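26 March 2021

Friday, finally, and my shoulders feel like I spent the week rowing. Which I sort of did, if rowing means holding the handles of the lead arms and steering a pair of fingers around a table for hours. We're still on the plate task. Everything ends up on the plate, one thing after another, over and over, and every run gets saved so that Molance (the model, I still think the name sounds like a cough drop) can learn to do it without me.

The target for today was 80 good runs. I was so sure I'd get there by lunch! Then the recorder hung twice before ten, and Qistina had me toss the whole first batch, 20 runs, gone, because the wrist camera's clock had drifted away from the joint readings. She was nice about it. She brought me a coffee and stood there while I deleted them, like somebody keeping you company at the vet.

After that I got into a rhythm. My favorite is still the lumpy yellow drumstick. It's got that rough, crumbly look, and the narrow end gives you something to aim for, but if you come in too fast you nudge it and then you're chasing it across the table. Qistina says a little chasing is fine, good even, as long as I recover and don't panic, because the model needs to see what recovering looks like. I panic anyway. Somewhere in the data there are a lot of very small panics. 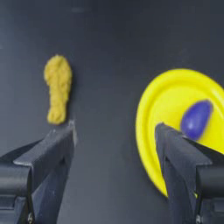 Wrist view, the drumstick still to go and the purple one on the plate.

I keep a few of these on my laptop now and flip through them in the evening, which my sister thinks is the saddest hobby she's ever heard of. But you get used to seeing the world from down there between the fingers! This afternoon I reached for the salt at lunch and caught myself lining up my thumb with it.

Oh, and we had a long talk about starting positions. I'd been putting things down pretty much wherever my hand landed, and my hand apparently loves the left side. So now there's a sheet from Cai with spots on it, and I go down the sheet and put a check next to each one. Slower, and a lot more boring, but the runs do look more mixed when you play them back. I wish we'd had it on Monday.

Final tally: 29 runs kept after lunch, 3 more marked "maybe" for Qistina to look at. Nowhere near 80. She says quality counts and we've got until August before the Nutel people want to see anything, so I'm choosing to believe her. Wrist brace on, frozen lasagna in the oven, not touching a single handle until Monday. Need to remember to ask about a taller stool.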